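Rechercher sur le site... OK
Accueil L'atelier Nos services Tarifs Contact

Qui sommes-nous

Netero est une petite maison de linge et de pliage. Nous lavons, nous trions et nous plions pour les familles, pour les gîtes et pour quelques salons de coiffure. Nous sommes six personnes, dans deux pièces qui communiquent par une porte toujours ouverte.

La maison a été commencée par Ewurabena Ametepe et Tharindu Cassim. Ewurabena avait travaillé longtemps dans la lingerie d'un hôtel, et Tharindu faisait les livraisons pour le même hôtel. Au début ils avaient seulement deux machines et une table prêtée par une voisine. Aujourd'hui nous servons 373 foyers, et la voisine est restée cliente.

Le français n'est pas la première langue de tous dans l'équipe. Si une phrase de ce site vous paraît étrange, écrivez-nous, nous la corrigerons volontiers.

Comment nous travaillons

Le linge arrive le matin, dans les sacs Canano que nous vous remettons à l'inscription. Fatima Nnaji ouvre chaque sac, vérifie les poches et note les taches sur la fiche du client. Ensuite vient le tri. Les tissus qui peuvent perdre leur couleur sont lavés à part, et la laine attend toujours le lavage doux de l'après-midi.

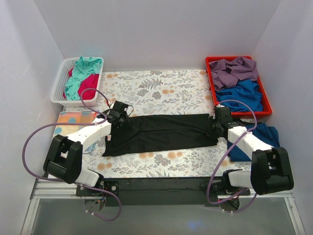 Le pliage est la partie de notre métier que nous aimons le plus. Nous recouvrons la table d'un drap propre, pour que les vêtements ne s'accrochent pas, et nous posons les paniers au fond, dans les coins. Le turquoise et le magenta vont ensemble dans le panier blanc, le violet et le bleu roi dans le rouge, et la pièce noire a toute la largeur du milieu pour être étendue. Fiifi Acheampong a choisi le drap à fleurs orange - il dit que le noir se voit mieux dessus.

Les chemises sont confiées à Yayra Addo, qui les repasse à la main. Pour les rideaux et les grandes nappes, demandez notre service Flaltus, sur rendez-vous. Nous fermons deux semaines en décembre.

Partages : 6 Commentaires : 2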